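4.2 House rules for the bin cell

Every laboratory that owns a robot arm also owns a set of rules about it, and in most cases the two have never met. Ours were inherited from the Skerport line, where they ran to 20 pages and had been written for a cell with a fence, a light curtain and a product that always arrived the same way up. We kept the document in a drawer for most of the project. It was in excellent condition when we took it out again.

For the trials reported here we cut it down to 4 rules. First, one person holds the pendant and that person does not also tidy the bin. Second, no hand crosses the rim until the arm is parked and the holder of the pendant has said so aloud. Third, cables and hoses on the arm are looked over at the start of each session and again after any change of tool. Fourth, the bin is fixed down before the first pick, its place on the bench is marked, and nobody moves it afterwards to see better.

The fourth rule sounds like fussing. In the December pilot, which had no such rule, the bin crept along the bench with each hard contact, and by the end of an afternoon the arm was picking with great confidence from a place where the bin had been. Figure 4 gives the arrangement used from then on, with a bar clamp over the edge of the metal bin and blue tape on the wood beside it. The objects are mixed in size and shape and are left to lie as they fall.

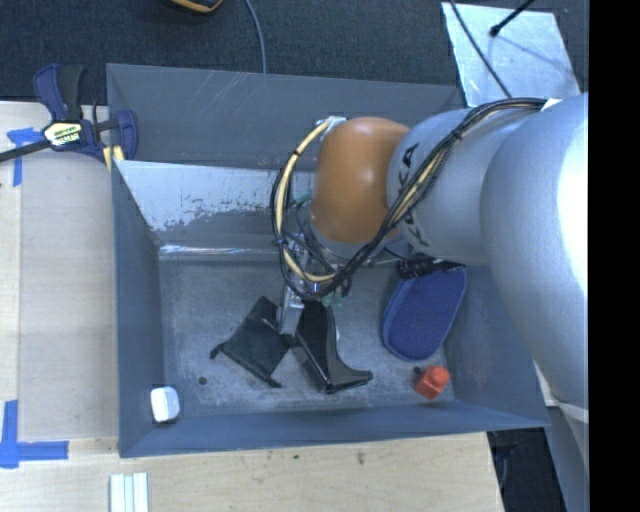 Figure 4. Picking from the fixed bin. The gripper is down among the objects; the cable bundle is tied along the arm.

Nayara Holanda, on reading a draft of this section, objected that a clamp and a strip of tape are habits, that a habit is only as good as the most tired person in the room, and that a rule which cannot be checked by the software should not be called a rule at all. She would have the controller refuse to start until the position of the bin had been measured. We agree with most of this and have done none of it. A measured start is the better practice -- it is also a week's work, and the tape was to hand.

What we can say is that the short list was read. Over 2368 attempted picks the session log shows the cable check ticked at every start, though less faithfully after tool changes, when people were keen to see whether the new fingers worked. The rule on speaking aloud was disliked at first, on the grounds that it made grown adults feel foolish, and was kept for that reason: a person who feels foolish is at least paying attention. We turn next to the question of who may alter the list, and when.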